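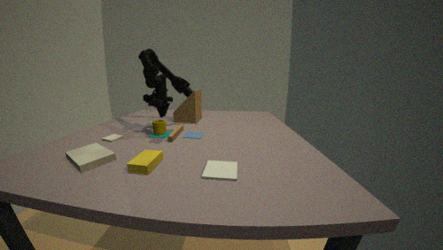

How do I get my Zorley Park ear hat ready for the lantern parade?

Put the battery in, pair the hat with the parade signal, and adjust the band before you leave your hotel room. The whole job takes about 7 minutes, and it's much nicer to do it sitting on a bed than standing in a crowd with a churro in one hand!

Section 2. Setting Up Your Light-Up Ear Hat

These steps cover the Lesix and Parsa styles sold in the park shops this September. The Stamus headband has its own leaflet, tucked under the cardboard insert in the box (it's easy to miss, so do look before you throw the box out).

1. Turn the hat upside down and find the little pocket inside the back seam. Open the flap and slide the battery case out gently.

2. Put in two AAA batteries, matching the plus and minus signs, and close the lid until it clicks.

3. Press and hold the button on the case until both ears glow white. Let go, and the ears will start to blink slowly.

4. Press the button once more while they're blinking. The glow turns green, and your hat is now listening for the parade signal.

5. Tuck the case back into its pocket, press the flap shut, and try the hat on. The strap at the back should feel snug but comfortable – you'll be wearing it for a good long evening, after all.

Note: The ears won't change color in your hotel room, and that's perfectly fine. They pick up the signal along the parade route and in the main plaza, and stay green everywhere else.

Note: If the ears blink red, the batteries are running low. Guest Services can help you with a fresh set, or dial extension 318 from any resort room phone.

Caution: Take the hat off and stow it before boarding any ride with a lap bar or shoulder harness.

Caution: Remove the battery case before cleaning. Wipe the ears with a damp cloth only, and never put the hat in a washer or dryer.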